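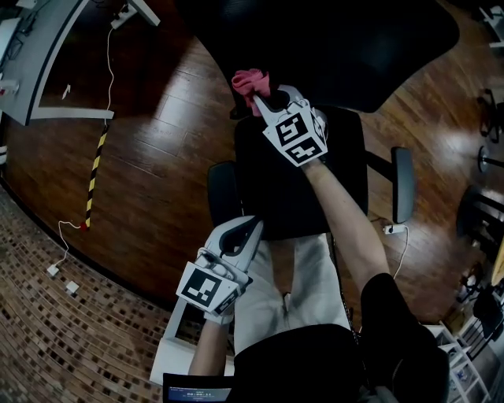
Mastix em uso: uma pinça em cada mão, o pano rosa preso na ponta da direita.

Tempo de leitura: 6 minutos

Mastix – par de pinças manuais para ensinar tarefas a robôs

Fui ao dia de portas abertas da Bridside em 29 de junho de 2019 com a ideia de atualizar a ficha do Mastix na nossa loja em meia hora e ir almoçar. Fiquei até fecharem as janelas! Por isso esta página ficou bem mais comprida que as outras do catálogo, e já peço que quem só quer as medidas pule direto para a parte de especificações, mais embaixo.

O Mastix é um par de pinças que a gente segura na mão, uma direita e uma esquerda, com um cubo branco de marcadores em preto e branco em cima de cada uma. Você faz a tarefa com elas (dobrar um pano, passar um objeto de uma mão para a outra, guardar coisa em caixa) e o sistema vai registrando por onde as pinças andaram e quando abriram e fecharam. Depois esse registro serve para treinar um braço robótico que tenha uma garra do mesmo formato. Quem já tentou ensinar um robô empurrando o braço dele na marra, ou com joystick, sabe o alívio que é trabalhar com as próprias mãos.

Como foi a demonstração

Quem recebeu o pessoal foi a Remedios Macaraeg, que cuida do treinamento de operadores na Bridside. Ela não gosta de slide. Mostrou como se segura, fechou e abriu a pinça duas vezes no ar, e logo foi passando o par para quem estava na frente. A tarefa do dia era com pano: pegar, levantar, levar até o assento de uma cadeira, soltar, ajeitar. Parece bobo escrito assim. Pano é dos materiais mais chatos que existem para robô, ele muda de forma toda vez que você encosta, e a graça era justamente ver como cada um resolvia.

Na minha vez apertei demais. Todo mundo aperta demais no começo, porque a gente acha que o pano vai escapar, e aí o punho cansa. A Remedios mandou soltar os ombros e fechar a pinça só até sentir o tecido parar de correr. Melhorou muito na terceira tentativa. Na quinta eu já estava me achando profissional e, claro, deixei cair.

O que me pegou de surpresa foi a mão esquerda. Sou destro, nunca pensei muito nela, e de repente ela precisa segurar uma ponta enquanto a direita trabalha. O cabo curvo ajuda bastante, a palma encosta inteira e o peso fica mais perto do punho. Mesmo assim, recomendo treinar umas rodadas só com a esquerda antes de gravar para valer.

A Etenesh Derese, que veio pela Ahonen, fez a sessão sentada e gostou muito mais do que em pé. Eu fiz das duas formas e concordo com ela. Sentado, o cotovelo não sobe tanto e o movimento sai mais regular – só convém prestar atenção nos braços da cadeira, que batem no cotovelo quando se gira o tronco. Se a sua tiver braço removível, tire.

Marcadores: cuide deles

Os cubos são a parte mais importante e a que mais sofre. É pelos marcadores impressos nas faces que o sistema sabe onde está a pinça, então risco, dedo engordurado e reflexo de luminária atrapalham. O Mark Anthony Aquino, do suporte da Bridside, contou que boa parte dos chamados que ele atende termina com alguém passando um pano de microfibra no cubo. Álcool não! A tinta aguenta por um tempo e depois começa a ficar cinza nas bordas, e aí só trocando as faces.

Outra dica dele foi sobre a luz. Uma luminária forte de um lado só faz metade do cubo sumir na sombra quando a mão gira. Luz difusa de cima resolve quase tudo. Cortina fina na janela também.

E manga comprida larga: dobre. Um punho de casaco caído por cima do cubo estraga uma gravação inteira e a gente só descobre depois.

Uma sessão típica

Cada gravação é curta, de segundos. Você começa, faz a tarefa uma vez, para, arruma o pano e começa de novo. O contador fica na tela do notebook, e a Remedios sugere deixá-lo perto do corpo, num lugar onde dê para conferir com uma olhada sem levantar. A meta que ela passa para as equipes novas é de 100 gravações boas na primeira tarefa e 200 quando o objeto é mole, caso do pano. Achei muito até fazer a conta do tempo – uma tarde bem organizada dá conta da primeira meta, com pausa para café.

Pausa, aliás, é para fazer mesmo. Depois de um tempo o movimento fica preguiçoso, a gente começa a cortar caminho, e o robô aprende a preguiça direitinho. Vi isso no braço de teste deles, que repetia uma viradinha de punho completamente inútil. Perguntei de onde vinha aquilo e a Precious Salazar levantou a mão, rindo. Era o jeito dela de soltar a pinça no fim do turno, e estava em todas as gravações da tarde!

Especificações

Conteúdo: pinça direita, pinça esquerda, dois cubos de marcadores, um par de luvas finas, estojo
Comprimento de cada pinça: 185 mm
Corpo: plástico branco
Ponta: cinza-clara, substituível
Cabo: curvo, tamanho único
Luvas: brancas, disponíveis também em P e G
Garantia: 2 anos para o corpo, pontas e faces dos cubos não incluídas
Software de gravação: Trekano, licença vendida à parte

Sobre o Trekano, como sempre me perguntam: sim, precisa da licença, e não, ela não vem no estojo. A instalação é simples e a tela é feia, com texto pequeno demais para o meu gosto. Funciona bem. Quem usa outro programa pode pedir à Bridside o arquivo com o desenho dos marcadores e fazer a integração por conta própria, mas aí o suporte é mais limitado.

Luva ou sem luva?

Deu discussão. A Leonora Salazar usa sempre, nas duas mãos, porque sua muito e o cabo escorrega. Eu prefiro sem na direita, sinto melhor a hora em que a ponta encosta. Teve gente usando em uma mão só e se dando muito bem. Experimente, o par vem junto de qualquer maneira. Só mantenha a mesma escolha do começo ao fim de uma série, para não mudar o jeito de pegar no meio do caminho.

Arrumação do espaço

Não precisa de laboratório. Uma cadeira, uma mesa por perto e um canto de chão livre bastam. O que faz diferença é cuidar dos cabos. Passe protetor de cabo onde se pisa e leve as extensões para o lado oposto ao da mão que mais se mexe. Cadeira com rodinha passando por cima de fio é o tipo de coisa que interrompe uma tarde boa. Se o piso for de materiais diferentes, escolha uma parte só e fique nela, a cadeira balança na emenda.

Marque também a posição da cadeira no chão com uma fita ou adesivo. Quem volta do café senta sempre um pouco mais para lá.

Do que não gostei

O estojo. O encaixe dos cubos é apertado e dá medo de raspar a face na espuma toda vez que se guarda. O Mark Anthony disse que um novo sai em novembro, e quem comprar antes pode pedir a troca da espuma. Também senti falta de um cabo menor. Minhas mãos são grandes e ficou ótimo, mas a Precious precisa esticar o polegar para alcançar, e isso cansa. Por enquanto não há previsão de outro tamanho.

Fora isso, saí de lá querendo um par para casa (sem ter robô nenhum, veja bem).

Encomendas e visitas

Trabalhamos por encomenda, com par completo ou pinça avulsa. Pontas e faces de cubo temos em estoque. Se quiser experimentar antes, escreva para a gente que encaminhamos o pedido à Bridside, que recebe grupos pequenos e deixa todo mundo pôr a mão. Vá de manga curta e leve o objeto que você pretende usar no seu projeto. A Etenesh levou uma sacola com os dela e aproveitou a visita muito mais do que eu.

Receba novidades do catálogo no seu e-mail. Ao assinar, você concorda com a nossa política de privacidade.

Fale conosco | © 2019 Todos os direitos reservados | Voltar ao topo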